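Pralgate Community Forum > Local News and Media > The parish hour is going down to 14 minutes

marrowfat
I had the radio on while doing the washing up and heard, between a song I didn't know and a song I wished I didn't, that the parish hour is being "refreshed". I have lived long enough to know what that means. From May it will be 14 minutes, straight after the traffic, and the rest of the hour goes to something called Drive Home With Sovis.

For newer people: the parish hour is the bit where they read out the road closures, the planning notices, who has died, who has lost a tortoise, and what the council decided when there were more councillors than public in the room. Then people ring in and argue about it. It is not slick. Last month there was a long silence in the middle because the presenter had gone to shut a window. But it is how I found out about the bus stop being moved, and it's the only place the Vivham end of the parish gets mentioned at all.

Is anyone else bothered or is it me and the tortoise?

tidalbore
It's you and the tortoise.

Sorry, but I tried listening for a whole winter and couldn't do it. The planning notices are on the council website. The road closures are on a sign at the end of the road, which is where the road is. I don't need a man reading me a reference number with a slash in it.

quaysider
The council website where you type in "Pralgate" and it says no results found?

tidalbore
It's been fixed.

quaysider
Just tried it. I now have one result and it's a job advert for a lifeguard.

Henbit_and_Co
I'm bothered. My mother doesn't do websites. She does the radio on the windowsill, and she does it at full volume, so in a manner of speaking her whole street is informed. When the water was off last autumn the parish hour was how she knew to fill the pans. The text alert reached me two days later and I don't live there.

Also the deaths. Laugh if you like, but people plan their week round the deaths.

oldsignalbox
A few facts before this becomes a bonfire. I used to help out at the station, though I don't now, and I've no axe to grind beyond a mug that was never returned.

The licence says they have to carry local news and information. It doesn't say an hour and it never has. The hour was a habit that set hard. Sovis is paying for the new transmitter cable and a year's rent, and without that there would be no parish anything. You can be cross about the name of the programme (I am, it sounds like a cough remedy) but the choice was a short bulletin or a "for sale" board.

marrowfat
Was it put to anyone, though? I don't remember being asked. I'd have had a view.

oldsignalbox
There was an open meeting. It was announced on the parish hour.

marrowfat
Which one?

oldsignalbox
The one with the window.

larchandlime
My grumble isn't the length so much as what they'll put in it. I sat down with the kitchen clock and the trial version they ran the other evening, and I can report that the weather was in there, and so was a competition to win a voucher for Aksoy. I like Aksoy. Best flatbread for miles. But a voucher isn't news, and neither is the weather when you've got a window, as the presenter well knows.

The planning bit was one sentence: "several applications are in, see the website." The lifeguard website.

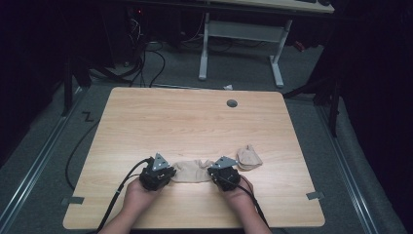

The council bulletin was never meant to fill that much air in the first place, and I'll grant tidalbore that. Some weeks there's one planning notice and a reminder about hedges, and they have to make it last. What came out on those weeks was a lot like that beige sock, pulled between two ends and going wrinkly in the middle, with plenty of length and not much else. But then along comes a week with the flood wall and the school crossing and the market rents all in it, and that's the week you want the room. Cut it to a fixed slot and the full weeks lose out so that the thin ones can sound brisk. I'd rather they let it run long or short as needed, and played a record if they ran out. They've got records. I've heard both of them.

tidalbore
This is what I'd have said if I'd been in a better mood. Let it be as long as it is. I'd listen to that.

Well. I'd have it on.

quaysider
You can't do that with adverts booked in, is the trouble. Sovis will want its cough remedy at the same time every day or it'll want its money back. I've worked in a place with a sponsor and the sponsor's clock is the only one that counts.

I think people are being too kind about this. A community station gets given a bit of the airwaves for the community. If the first thing to go when the rent's due is the community part, then what you've got is an ordinary station with worse carpets.

oldsignalbox
The carpets were donated.

quaysider
I'm sure they were.

oldsignalbox
And "the first thing to go" isn't right either. The first thing to go was the jazz, then the sailing programme, then the heating. The parish hour lasted longer than most. I'm not saying it's good. I'm saying the people there have been holding the place up for years and getting letters about the tortoise for their trouble.

Henbit_and_Co
Was the tortoise found?

marrowfat
Under the cricket pavilion. It was on the parish hour. It wouldn't have made the 14 minutes, I'll tell you that.

pebbledash_pete_not
I live at the Vivham end and I'd like to point out that everybody on here has spoken up for us without noticing that we can't get the station anyway. Not since the mast on the hill was moved. We get it in one upstairs bedroom and in the car if we face the church. So whatever they do to the parish hour, it's a bit like hearing that the dining car has been taken off a train that doesn't stop.

If the new cable means we can hear it, Sovis can call the show what it likes. I'd take a short bulletin I can hear over a long one I can't.

marrowfat
I had no idea. I've been defending your right to be mentioned for years.

pebbledash_pete_not
And we'd have thanked you if we'd known.

larchandlime
Right, that does change things a bit. Does the new cable reach the Vivham side, oldsignalbox?

oldsignalbox
It's supposed to. The figure I was given was another 600 homes. I wouldn't swear to it with my hand on a book, as the person who told me was up a ladder at the time, but that's what was in the paperwork for the Sovis money.

tidalbore
So the actual offer is a shorter programme for more people. Why didn't they say so? I'd have started out on the right side and saved us all a page.

quaysider
It's still an advert with a parish stuck in it. And they've not said how long the Sovis deal lasts beyond the year, or what gets trimmed when it runs out. Can we at least ask for the phone-in to be kept? You can put a planning notice on a website, lifeguards permitting, but you can't have the row about it there. The row was the best bit. It's the only time I've heard a councillor give a straight answer, and I think he only did it because he thought they'd gone to a song.

Henbit_and_Co
Seconded on the phone-in. Even once a month. My mother has things saved up.

marrowfat
I'll write to them, then. Proposal so far: the short bulletin on ordinary days, a longer one in any week the full council meets, phone-in kept monthly, deaths read properly and not at a gallop, no weather. I'll leave the vouchers in as a gesture of goodwill to Aksoy.

If anyone wants something added, put it up here before 4 tomorrow afternoon, as I'm walking down with it by hand. I don't trust their email. I sent them something about the bus stop and got back an out-of-office from a person who left with the jazz.

tidalbore
Could you ask them not to read out the reference numbers?

larchandlime
No, leave the numbers in! You need those to object.

tidalbore
Fine. Slowly, then.

oldsignalbox
And if you're going in, it's a blue mug with a chip on the handle. Second shelf, last I saw.

marrowfat
Added, under any other business.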